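Stunda desktop kit review: the family computer, built at the kitchen table

Desktop computers | Kits | Reader rating: not yet rated

I have wanted to build a computer since high school and always talked myself out of it. Too many parts to match up, too many forums full of people cross at each other about power supplies. So when Rowbotham, the computer shop in Bullville, started stocking the Stunda kit, I walked past it for the whole of July and then went in on a Saturday and paid $527 for one. I've been grinning ever since, more or less.

The Stunda is a complete small desktop in pieces. You get the case, the motherboard, the processor, memory, a drive, a power supply, the cooler (a Lavora, a low flat thing with a grey fan) and a bag of screws sorted into little labelled packets. You supply the screen, keyboard and mouse, and a screwdriver if you're fussy, though there's a decent one in the box. It's meant for homework, photos, video calls, bills and light games. If you want to play anything with a dragon in it at full settings, look elsewhere.

First, the manual, and I could go on about the manual all day. It's a proper spiral-bound book that lies flat beside you while you work. The drawings are big, each step gets its own page, and the writing is plain and quite friendly. When a part has to go in with some force it tells you how much, and it warns you about the noise it will make. I'd have been terrified of the memory clicks otherwise! There's a glossary at the back that my eldest read at breakfast over her cereal, by choice.

The case is a nice piece of work too. Ours is the dark green (there's also cream, and an orange I nearly went for), and the edges inside have all been rolled over, so I came out of it with my knuckles intact. The side panel comes off with two thumbscrews and slides back on without the usual wrestling. It sits on the shelf beside the printer and has a handle moulded into the top, perfect for a household where the computer migrates to the dining table every tax time.

The part everybody worries about is fitting the processor, and I was no different. I washed my hands twice. You lift the little lever on the socket, match the marked corner of the chip with the marked corner of the board, and lower it in. No pushing at all. Then the lever comes down and you breathe out.
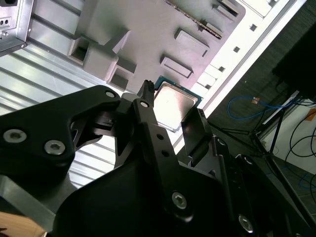

Photo: Rowbotham

After that comes the thermal paste. Stunda gives you a small tube with enough for a second go, which was thoughtful, as my first go looked like something from a cake decorating class. The manual has a page on wiping it off and starting again, complete with a cloth tucked into the parts bag. I used both and felt looked after.

The Lavora cooler goes on with four spring screws and you turn each one a little at a time, corner to opposite corner. The back left one is awkward. My hand only just fitted between the cooler and the power supply, and if I did it over again I'd leave the power supply out until the cooler was on. The manual has it the other way around, so that's one mark off an otherwise brilliant book.

Cables took longer than I thought they would. They're colour-matched to their sockets, a lovely touch, but the front panel ones are tiny and my eyes are not what they were. A phone torch and a patient nine-year-old got us through. The afternoon went by in a blur of screws and toast, and the first time I pressed the power button nothing happened, whereupon the patient nine-year-old pointed at the switch on the back. On it came.

In daily use it's been terrific. It's at the desktop before I've sat down properly, and it doesn't grumble with a silly number of tabs open. I left it working through our old holiday videos one evening and the processor temperature peaked at 67 degrees, with the fan making a soft whoosh you'd lose under a kettle. Most of the time I can't hear it at all. The old laptop used to sound like it was leaving for Perth.

A few grumbles. There are only two USB ports on the front, and they're so close together that a fat memory stick blocks its neighbour. The built-in wi-fi dropped out in the back bedroom, though it's been fine in the study. And the spare screws come loose in one bag after all that beautiful sorting, so I've put ours in a jam jar.

Upgrading looks easy enough. There's a free memory slot, room for a second drive, and the last chapter of the book covers both. I've already got my eye on more memory for Christmas, and my youngest has put in a formal request to be the one who does the click.

Good for: families, nervous first-timers, anyone who likes a well-made manual
Less good for: serious gaming, large hands
Price paid: $527 at Rowbotham, Bullville, screen and keyboard not included
Would I buy it again? Yes, and in the orange.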